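Two Prints, One Cloth
Printed panels are cheap to buy and awkward to finish. The trouble usually starts at the line where the patterns meet.

A split panel carries two unrelated prints on a single length of fabric, divided down the middle. The format has become common in the remnant trade, where short runs are printed side by side to use the full width of the roll. Gedstead, a small fabric wholesaler, now lists 38 such pairings in its June catalogue, most of them a plant pattern beside something darker or brighter.

For the home sewer the attraction is price. A panel can be backed and hemmed as a throw with no piecing at all. The drawback is that two prints on one cloth seldom behave the same way. Heavy ink coverage stiffens the fibre, and a densely printed half will hold a crease that its neighbour drops.

Parveen Pathirana, who cuts and finishes panels for the Wendent label, lays every cloth out flat before touching it with an iron. She works from the dividing line outward, smoothing with the side of the hand. Pulling at the corners skews the grain and the line bows.

"If the join is crooked on the table it will be crooked on the bed," she says. "You can't press that out later."

Colour is the second consideration. Dark greens conceal folds well, which makes them hard to check under overhead light. Saturated blues show every ridge.

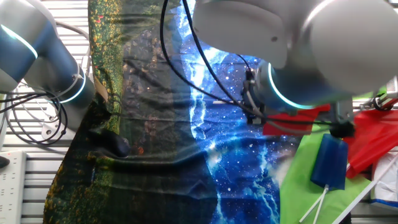 Pathirana prefers a low lamp set to one side, so that raised folds throw a shadow. Bunched fabric is lifted and relaid, never pushed flat. She presses from the back on a medium setting, through a cotton cloth, and leaves the panel to cool before moving it.

Storage matters as much as pressing. Audrey-Anne Morin keeps some 300 panels at her shop, Dremodeo, and rolls them on cardboard tubes with the print facing out. Folded stock goes to the discount bin after two months. Her rule for folding at home is to avoid the centre line, where a hard crease will sit exactly on the change of print, and to refold along different lines each season.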